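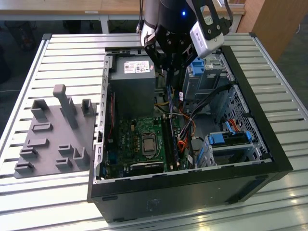
Can I add a second memory module to an old office tower without taking out the power supply?

In most of these towers you can. Lay the case on its side, move the cable bundle away from the slots, and push the module straight down until the clips close.

Lists > Stirnton Repair List > Desktops > Memory and slots

Reading time: 6 minutes

Subject: Re: Second module, machine does not start

Hello Marit and all,

I answer under your text, so that the others can follow.

> I bought a used module for the tower from the Burthorpe office.
> With the old module alone the computer starts normally. With both
> modules I get beeps and a black screen. I tried two times on
> Saturday and then I put everything back. Is the new module bad, or
> is it the slot? Also I am a little afraid to push so hard on the
> board. How hard is normal?
> The seller says it is "the same type".

First, the pushing. It needs more force than one expects, and I also did not like it the first time. Put the tower flat on its side on a firm table, with the open side up. Then you push down toward the table and the case can not slide away from you. If the tower is standing, you push sideways, the board bends more, and you do not see well if both ends have gone in.

Before this, please switch off, pull out the power cord, and hold the power button for a few seconds. Touch bare metal of the case before you take the module in your hand.

In the type of tower we are talking about, with a few inches of cable bundle going from the power supply across the board to the drives, the cables are the real problem. They have many colors and one stiffness, and they like to lie exactly where your fingers must go. I push the bundle toward the drive cage and fix it with a piece of soft cord. Do not pull on the thin drive cable. It comes loose very easily, and then you will have a new fault and believe that the memory caused it. I lost an evening in this way in December.

Now the beeps. I would test in this order:

1. Old module in the first slot, nothing in the second. You did this and it works.
2. New module alone in the first slot. If the machine beeps, the module is bad or it is the wrong type.
3. Old module alone in the second slot. If it beeps only now, look into the slot with a lamp. Dust is common there. Some boards do not accept a single module in the second slot, so check your manual before you blame it.
4. Both together, but only if 2 and 3 were fine.

About "the same type": this sentence from a seller means very little. Please read the labels of both modules and send us every line. I had two from Cao which looked equal from the front, same size and same notch. One had 8 chips and the other had chips on both sides, and my board did not want them together. Alone, each of them worked without any complaint.

When the machine starts, go into the setup screen and look at the memory total before you load the system. My own shows a bit less than what I installed, because the graphics on the board takes its part – this is normal. Then let a memory test run through the night. I let mine run for 14 hours, and on the last used module I bought the first error came only after 6 of them. A short test of ten minutes would have told me that all was good.

If the module fails in step 2, I have a spare one from Firoder which I can bring to the next meeting. I do not want money for it, but I would like it back if it does not fit.

One small thing more. While the case is open, look at the fan on the power supply. If there is a gray carpet on it, use a soft brush and hold the blades still with one finger.

Greetings,
Teodor Rustad

Recent on this list
- Burthorpe office towers: who still has the side panel screws?
- Drive cage latch does not close
- Thermal paste, how much is too much
- Archive search now covers 2,976 messages
- Re: Re: Beep codes, a list to print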